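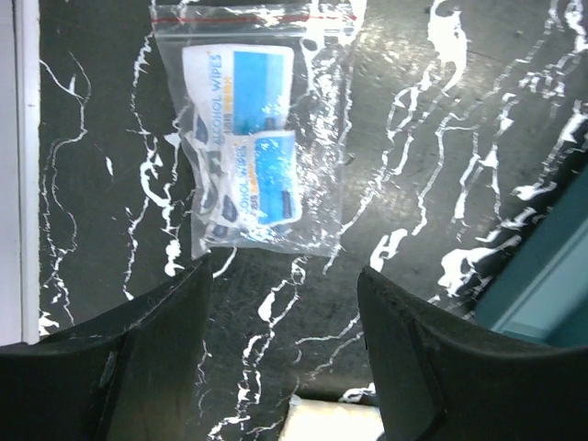
9/23/21

Kit packing cell, second week with the arm on the early shift.

Ran the small bags again, two wipes to a bag. 1614 bags through before the break, 12 sent back to hand packing. Heike wants the rejects kept in their own tray with the shift written on it, so please stop tipping them in with the Farnura returns.

Open fingers wider on approach. The setting from January was for the cartons and is too narrow for film. Chidubem changed it on the pendant and I have copied it into the Jinis file under "bags, small". Old value is still in there if we need to go back.

Glare on clear film remains the main nuisance. Dimming the left lamp is the next thing to try. Have not touched the right one.

People: the packing bench is down from four to two on earlies. The other two are on checking and refilling, same grade, same pay for now. Chidubem says checking is harder on the eyes than packing was on the hands and he would like to swap every two hours. Heike agreed to try it until the Erkum order is out. She also asked who stops the cell if the checker is away from it. At the moment the answer is whoever is nearest, and that needs writing down properly.

Talk has dropped off at the bench. With four people you had a conversation going, with two and the compressor you don't. Heike has noticed it too. Might move the checking table closer once the cable run is sorted.

Refill comes round every 200 bags, which is too often for one person who is also checking. Asked Tudose for a price on the longer feed tray. No reply yet.

To do:
Lamp test
Swap rota on the board
Stop procedure, one page, Heike to read it
Order film, batch 3163 is nearly finished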